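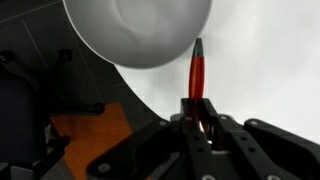 Round table in the Strickland room

The round table has been in the Strickland room since the start of March, and enough of you have asked about it that it seems worth an item. It came from the old Prustirden office when the lease ended there. It was going to go in the meeting room, but the doorway is 3 cm too narrow for the base and we didn't want to take the legs off.

It is for anyone to use. You don't need to book it and it doesn't belong to either team. If you want to sit with someone for ten minutes and go through a drawing, that is what it is for. Please don't leave laptops on it overnight – the desks along the wall are still the place for those. 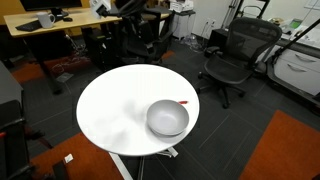

The bowl stays on the table. Pens and markers go in it when you have finished with them, caps on. We ordered a box of 146 markers last spring and the stationery cupboard is now nearly bare, so before we place another order with Surnevard we would like people to look in drawers, coat pockets and the bottoms of bags. Anything that still writes can go in the bowl. Anything that doesn't can go in the bin.

Chairs have been the other complaint. The mesh ones are shared between the desks and the table, and they tend to drift to wherever the last meeting was. When you get up, please roll yours back to where you found it.
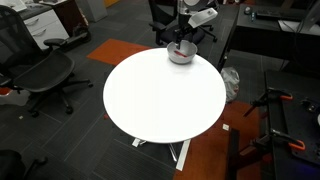
Carpet cleaning is booked for the end of the month. The firm charges by the tile, and the quote covers 196 of them, grey and orange alike. The orange section that runs out from under the round table will be done with the rest, so the table will have to be moved for the afternoon. Small scraps of paper, like the white one on the floor by the table base, need picking up beforehand, and the vacuum doesn't always get them. Cables under the desks should be lifted off the floor as well. There are ties in the Drala cupboard, second shelf, and up to 74 of them if the label on the packet is right.
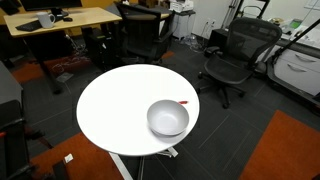

Hilary Benbow

One correction to the last issue, 21/03/2021. I wrote that mugs left out on Friday would be thrown away. They will be washed and put on the kitchen shelf, as before. Please take yours back to the kitchen yourself if you can, particularly if it lives next to your keyboard.

Requests for the next stationery order should go on the sheet by the printer.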